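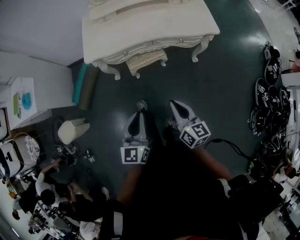

A dressing table is the one piece in the house you buy for your knees, a reader from Derkulmont wrote to us in November, and she asked why we give so many pages to sofas and none to it. It is a fair complaint. She paid 40 pounds for hers at the Brolside saleroom and has refused to part with it through two moves.

The cream dresser with curved legs went out of fashion for a long time. People found it too sweet, or too much like a grandmother's bedroom. Now the dealers in Brolside ask up to 322 pounds for one with good carving, and the stool is often sold apart, so it is wise to ask for both together.

I like this kind of furniture best in a room which is not a bedroom. Against a plain white wall the carved front has enough space, and a dark green floor makes the pale legs look lighter. A small beige stool can live underneath and come out only when somebody wants to sit. Rolled mats and cushions can lie along the same wall - they do not disturb it.

Before you buy, pull the drawers, if there are any, fully out and look at the joints. Turn the knobs. Put your hand on the top and push a little to each side, for curved legs are weak where they meet the body. At Plurnance, the repair workshop on Montoya Street, a loose leg costs 66 pounds to glue and takes two weeks. They do not repaint, and for old cream paint I am glad of it.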